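Plimley Cue Sports Club: progress report to the Partington Fund, July

Money and tables

Of the 2,446 pounds awarded, 934 has gone on re-clothing the two match tables, which now run true enough that members have had to find new excuses. A further 346 bought junior cues, chalk and a scoreboard that can be read from the bar. The rest is held for the coaching course and the autumn league fees.

The junior evening starts at 6 p.m. and is meant to finish at 8. It has yet to do so. Four of the juniors have moved up to the Borkach League second division, where they lost their opening fixture and won the next — against the club that had lent us its spare rests.
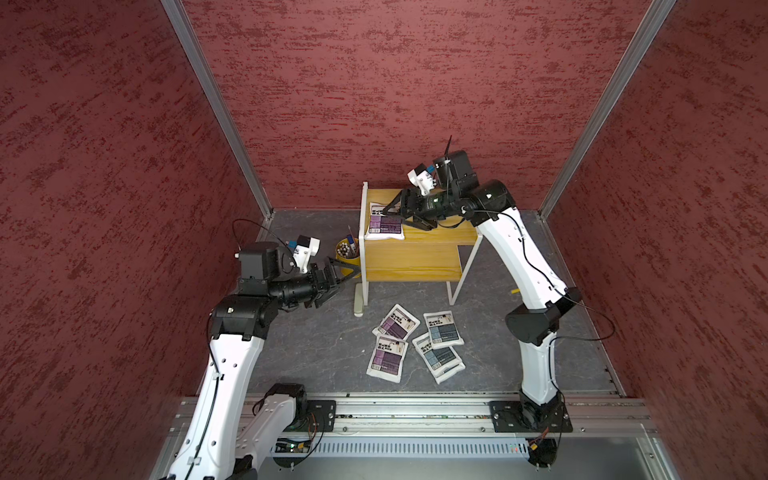 Problems

The Wedau Hall match was put back twice, first for a leak and then for a wedding. We have asked for a date in the drier, less romantic part of the year.

Next quarter

Two members take the coaching certificate. The third table needs new cushions, and we will get a second quote, the first having been written by an optimist. Receipts are attached, including the one that went through the wash.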